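February, late, feet up at last.

I did table clearing again today, four hours of it, and my wrists are letting me know! Zeeshan Dogar set the target for the Annan set at 1,046 good runs and we're creeping toward it. I took the plates and he kept telling me to slow down, because the fast ones come out jerky and Zusora just tosses them. Fine. I slowed down. I even started humming so I'd keep an even pace (he asked me to stop humming).

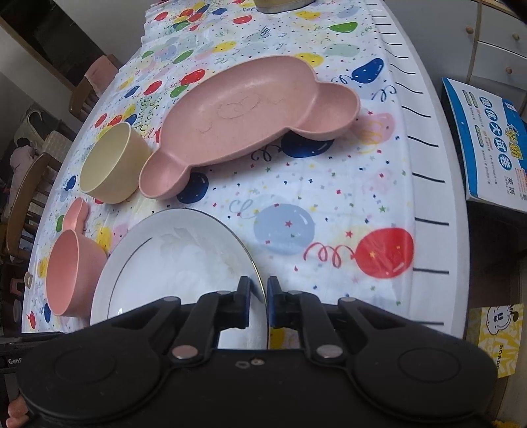
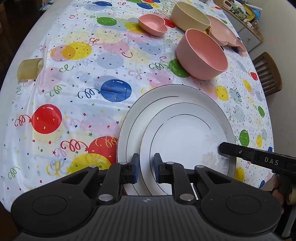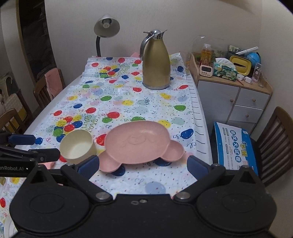
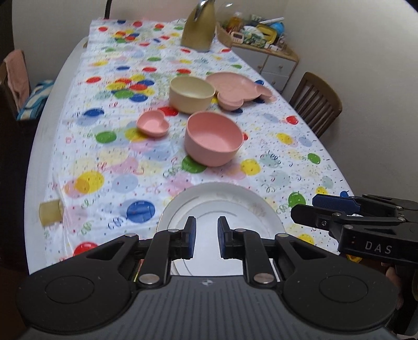
Balloon tablecloth, pink dishes, white plate.

We kept 32 runs from the last batch and threw out 2, both mine, both because I let go too early. I was so annoyed! The rim is the tricky bit. Come in too steep and you bump it, come in too flat and you're scraping the cloth. Zeeshan thinks the model should see some clumsy tries that get fixed halfway through, and I sort of agree, but then how clumsy do I go on purpose? I feel silly faking it.

Tomorrow we change the order of the dishes and start over, bowls first. Need to charge everything tonight and buy hand cream.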